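Stonda sorting hall, site visit notes

We got to the Stonda site at 9 in the morning, signed the visitor book and were handed vests that fitted none of us. Vivek Dubey from operations took our group through. The hall handles recyclables from the Krishnan estate and a string of office parks, and until last June every tonne of it went past people on a belt. Now there are six robot cells, supplied by Oltanitz, and the brochure says the labour has been "elevated".

I asked what elevated meant. Vivek said the sorters are now cell attendants. They clear jams, confirm the picks the software isn't sure of and write up faults. The hourly rate is the same as before.

What the attendants told us

Shanti Sengar has worked the belt for years and was happy to talk over the noise. Her shoulders are better and she doesn't miss the needles. She does miss the bloke opposite. Each attendant minds two cells, so the shift crew has halved, and her breaks now depend on when the fault queue is empty. On a recent shift she logged 186 interventions. Management's slide put the day's total for the hall at 819 and called it a learning curve. I'd call it a job, and a fairly unrecognised one.

The training bench

Upstairs is a bench where awkward items are tried singly before the cells see them in bulk. Drink cartons are on the awkward list: paperboard outside, silvery lining inside, plastic cap on top, and no two crushed the same way. I can't see a UHT milk carton in this state being an easy grab for anybody's gripper, and small cups have their own problems.

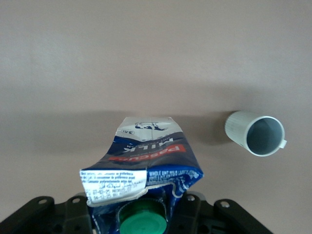

Questions left over

Elfriede Zwahlen, who organised our visit, asked whether attendants get a say in the target rates. The answer was that feedback is welcome. I asked for injury figures before and after and was told they'd be sent on. Nothing yet.

Tea was good. The colour-coded walkways were freshly painted.

Contact: Skasomance Workplace Network, visits desk | © Skasomance | Back to top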